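Search this site Enter keywords Go

PRESS RELEASE
For release in January

GOSTIA PUTS ITS MARBLE-LOOK WORKTOP WHERE THE SPILLS ARE

Toltville. Gostia, maker of kitchen surfaces for people who own kitchens and occasionally use them, today announced the Muler worktop, a polished off-white board with brown and tan veining. It goes on sale this month at $379 for the standard length and $197 for the short one, which suits a side counter, a coffee corner or a very modest ambition.

The Muler has been developed with the household spill in mind. Gostia's design team reports that most of what lands on a kitchen counter is water, and that most of that water is left where it landed by someone who has gone into another room.

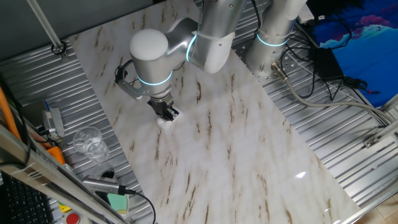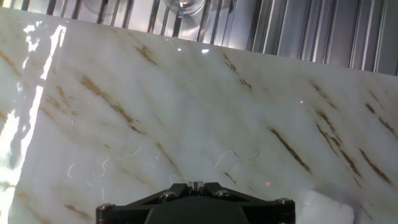

The Muler worktop in its marble pattern. Second picture: water on the polished surface.

Pale polished surfaces have a certain reputation. They look wonderful in the store, under lights chosen by the store, and then they come home and meet a glass of water. Clear puddles hide in the shine until a sleeve finds them. Gostia makes no claim to have solved this. The company has instead settled on a busy pattern, a smooth finish and a cleaning guide short enough to be read standing up.

"People ask us if it shows water marks," said Orla Sheehan, head of surfaces at Gostia. "Of course it shows water marks. It's shiny and it's pale. What we wanted was a top you could wipe with whatever cloth is nearest, and then stop thinking about. My own kitchen has had one since the spring and I think about it hardly at all."

The veins run on the diagonal, a decision that took up more meetings than anyone at Gostia is willing to put in writing. Early versions had straight veins, which the sales staff said made the counter look as if it had been ruled for handwriting. A later version had so few that every crumb stood out like a witness. The pattern now going into stores mixes dark brown lines with softer tan patches, and the crumbs have been given somewhere to go.

CARE, IN FULL

The printed guide supplied with each Muler worktop reads as follows:

Wipe up spills with a soft damp cloth, then go over the surface with a dry one. Work along the veins or across them, as you like. Use a little dish soap on grease. Do not use scouring pads, oven cleaner or the rough side of the sponge, and please don't argue that the rough side is fine if you press gently. Put a trivet under hot pans. Cut on a cutting board.

Sheehan said an earlier draft of the guide ran to eleven pages and included a diagram of a cloth.

WHERE TO SEE IT

The Muler will be on show at the Doherty showroom in Toltville from 10 a.m., with a full-length piece laid flat at counter height. Visitors may put things on it. A jug of water and a stack of cloths will be provided, and visitors who pour from the first are invited to take an interest in the second. The showroom will also have the short length, along with samples small enough to carry home and hold against the cabinets in bad light, where the real decisions get made.

The first 100 orders placed through Doherty will include free delivery within Toltville. Delivery is to the door. Gostia advises customers to measure the hallway as well as the kitchen, and to have a second person present who has eaten breakfast. Fitting can be booked separately.

Gostia has prepared 1,502 worktops for the first shipment. Custom lengths will follow later in the year, once the company has finished answering questions about the regular ones.

Samples, price lists and larger copies of the pictures are available on request from the Gostia press desk, Toltville. Please mark requests for the attention of Orla Sheehan and say which length you are writing about.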